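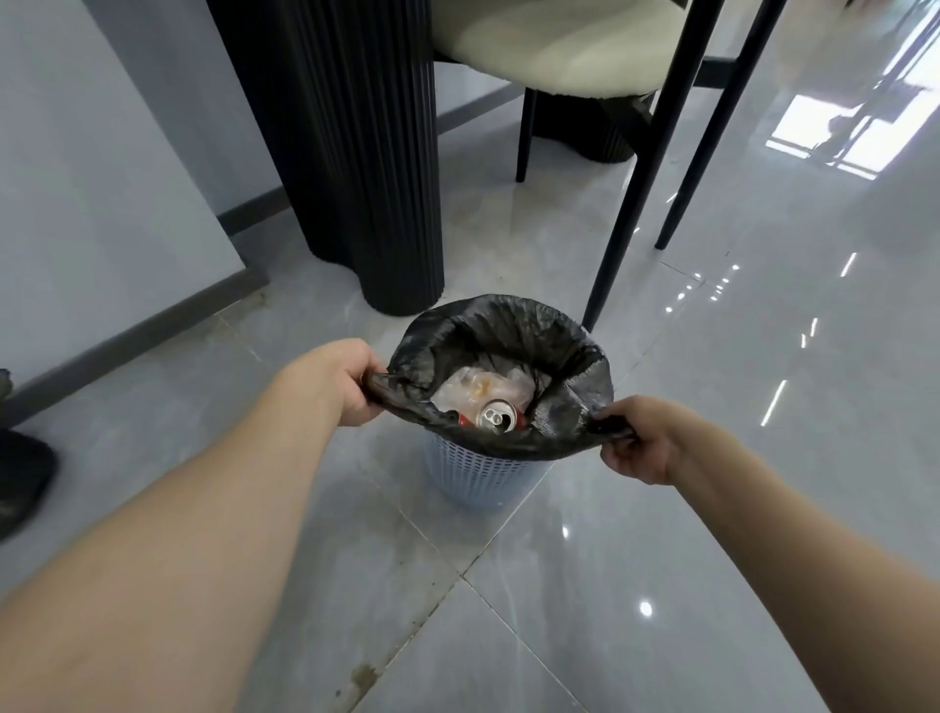 Small Handen wastebasket in light blue, with a black bag folded over the rim

Handen Small Lattice Wastebasket, Light Blue

We have carried a good many wastebaskets over the years at Kendolano, and the small Handen is the one we find ourselves talking about most, probably because it is the one our own families took home. It is a little bin for the spots where a big kitchen can would be in the way – beside a desk, at the end of the dining table, next to the chair where somebody always opens a soda in the afternoon.

The body is pale blue plastic with an open lattice pattern, and it narrows slightly toward the base. The blue is a soft one that sits nicely against gray tile or stone, and it looks cheerful next to black furniture (which so many of our customers seem to have in their dining rooms just now!). Being plastic, it weighs very little, so you can carry it from room to room with one hand when you're doing the rounds on trash day.

About bags

Please do use a liner. The sides are open, so anything sticky or drippy will find its way out to your floor without one. Any small bag will do as long as there is enough of it to fold down over the rim by a couple of inches. We like black for a dining room and Vendula Vávra in our showroom likes white, and we have agreed to leave it there.

To change the bag, take hold of the folded edge on both sides, ease it up off the rim and bring the sides together before you lift. Drink cans and wrappers are no trouble at all, though if you recycle your cans you may want a second basket for those, and quite a few people buy a pair for exactly that reason.

Cleaning

Warm water, dish soap and a soft brush for the lattice. Rinse it in the tub or out in the yard and let it drain upside down on a towel. Skip the scouring powder, as it dulls the plastic. If you have polished tile, wipe underneath the basket now and then while you're at it.

Ordering

Sold singly or in sets of 3. Baskets in a set come nested, and they can be a bit snug coming apart, so give them a gentle twist. Orders leave our warehouse in up to 9 business days. Light blue is the color we keep on the shelf all year; the Pralum and Jurčo baskets, for those of you who want solid sides, have their own pages.

If yours arrives with a crack or a rough edge, write to Phyllis Tindall at the order desk with a photo and your order number and she will send another one out. You don't need to mail the first one back.

Page updated Wednesday, July 6, 2022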